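Rumex pushing study: frequently asked questions

Collected by Thilini Chowdhury and Jonatan Sjögren. Last changed in March.

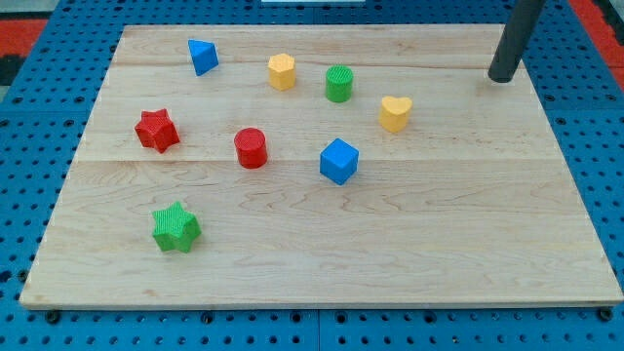
We receive many of the same questions by mail since the report was put online, so we have written the answers in one place. If your question is not covered, please write to us. We read everything, but answers can be slow during teaching.

What is Rumex?

Rumex is the name of our method for teaching an arm to push small blocks on a table according to a typed sentence, such as "move the red star next to the green star". The name has no deeper meaning. It is a plant which grows behind our building.

The method has two parts. The first part learns from recordings where a person steers the arm. The second part goes back over these recordings and writes new sentences for short pieces of them. We call the second part relabeling, and most of the report is about it.

Why pushing and not grasping?

With grasping, once the block is held, the difficult part is mostly finished. With pushing, the block can rotate or slip away from the tip at any moment, and the arm has to correct the whole time. We wanted a task where the policy must look at every step. A rod is also cheap and simple to replace, and this matters when students are learning to steer.

Why do the blocks share colors and shapes?

There are eight blocks in four colors, two blocks in each color. Two of the blocks are stars and two are cylinders. This means that "the red one" is not enough to find a block, and "the star" is also not enough. The sentence must be read completely. In our first pilot every block had its own color, and the policy learned to ignore the shape word. We noticed this only when Solène Maillard exchanged the shape words in the test sentences and the success rate did not change at all.

The cube, the triangle, the hexagon and the heart appear once each, so for these the shape word alone is sufficient. We report the two kinds of sentences separately in the results table, and we ask other groups to do the same if they compare with us.

How much data did you use?

The training set has 2,486 recordings. One recording is one continuous session of steering, without a reset in the middle. The operator hears a new instruction when the previous one is done or when it is given up. We keep the given-up pieces as well. They are useful for relabeling, because a failed "push the cube to the heart" is often a good "push the cube to the right".

How does the relabeling work?

A recording is cut into short overlapping pieces. For each piece, a small model compares the positions of the blocks at the beginning and at the end, and proposes a sentence for what has changed. If two blocks moved, it proposes one sentence for each of them. If no block moved, the piece gets a sentence only about the tip, for example "go to the far right corner".

A part of the proposed sentences was checked by hand by Heloísa Andrade and Kalevi Vuorinen. They worked apart and discussed the disagreements afterwards. Most of the disagreements were about the word "between", which people understand in a wider or a narrower way. Our definition is given in the appendix.

Did relabeling help?

Yes for sentences about direction, and yes for sentences with two blocks. For sentences about the corners and edges of the board we saw no clear difference. Some readers understood from the abstract that relabeling helps everywhere. We should have written this more carefully, and the abstract in version 3 is corrected.

How do you evaluate?

We ran 400 test instructions on the real arm. Before each one, the blocks are placed according to a printed list of random positions, so that each method starts from the same arrangement. A person who does not know which method is running decides success or failure from the final position. The limit is one minute for each instruction. If a block falls from the board, it counts as failure, also when it is not the block in the sentence.

What are the most common failures?

The policy most often fails when the named block stands close to another one and the tip cannot come between them. It then pushes both together. The second common failure is the stars. When the tip goes into the corner between two points, the push is very stable, but when it meets the end of a point the star turns around and the tip goes past it. Operators learn this after a short time and go a little to the side. The policy does it sometimes.

Left and right are also confused now and then. We believe that this comes from the data, where a few operators were sitting on the other side of the table during the first weeks and used the words from their own view. We have marked these recordings in the file list.

Can I use other blocks?

You can, but expect worse results without new data. We tried a set made by Verschueren which has similar shapes in larger size, and the policy still found the correct block in most cases, but it stopped the push too early. With 2 additional sessions of steering per operator this became better. We did not try round objects which roll.

Does the surface matter?

More than we expected. Our board is light-colored maple. There is a seam across it between the planks, and people ask if blocks get stuck there. We looked for this in the recordings and found no increase of failures for pushes which cross the seam. What did change the results was cleaning the board with an oily product. For two days the blocks moved further than usual after each contact. These recordings are not in the training set.

Is the method connected to Hindau?

Only partly. Hindau is our older simulator, and we used it for choosing the size of the network. No simulated data is in the final training set. The numbers from Hindau and the numbers from the real arm should not be put in the same table, although we have seen this done in a review we received.

Which computer do I need?

Training was done on the shared machine Sadeck, and it took less than two days for the full model. For running the policy on the arm, one normal desktop with a graphics card is sufficient. If your control loop is slower than ours, please lower the speed limit of the tip first, before you change anything in the network.

I get much lower success than in the report. What should I check?

Please check the camera calibration first. An error of one centimeter on the board is enough for the tip to miss the small blocks. Then check that your sentences are in lower case and without a period at the end. It is a simple thing, but it was the reason in several of the mails we got. Last, check that the image is not mirrored. Jonatan lost an afternoon with this.

Can I get the raw recordings?

Yes, for research use. Write to Thilini with your name, your institute and one or two lines on what you plan. The relabeled sentences are in a separate file, so you can train with the original instructions only. The pilot recordings are not shared, because the operators at that time did not sign the form for it.

Will there be a version with two arms?

We have no plan for this at the moment. Solène is now working on longer instructions, where several blocks must be put in a line or in groups by color. The first results are weak for more than three blocks, and we will wait before we write about them.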